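Lộc Vũ's New Film "Dương" Comes to Grovard in July

Director Lộc Vũ has finished his second feature, and it will be shown to the public for the first time in Grovard this July. The film is called "Dương", after its main character, a young man who repairs boats in the river town of Samovton and one day decides to enter a long-distance rowing race.

The news was given on April 22, 2018 by the small company Delosard, which produced the film together with the director. The running time is 94 minutes in the festival version, and 39 days were needed for the shooting. Most of the actors are from Samovton and had never worked in a film before.
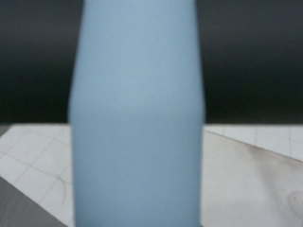

The story is simple. Dương has an old boat, no trainer and very little money. His older sister thinks the race is a waste of time, and their arguments in the kitchen are said to be the funniest part of the film. The race itself takes the last half hour and was filmed on the river with two boats following the rowers.

For the first showing, 1066 people asked for tickets, but the hall in Grovard has only 894 seats. A second showing on the next evening is now planned. The tickets for it will be sold at the box office of the hall, and visitors who did not get a place for the first evening can buy before the others. After both showings the director will answer questions from the public.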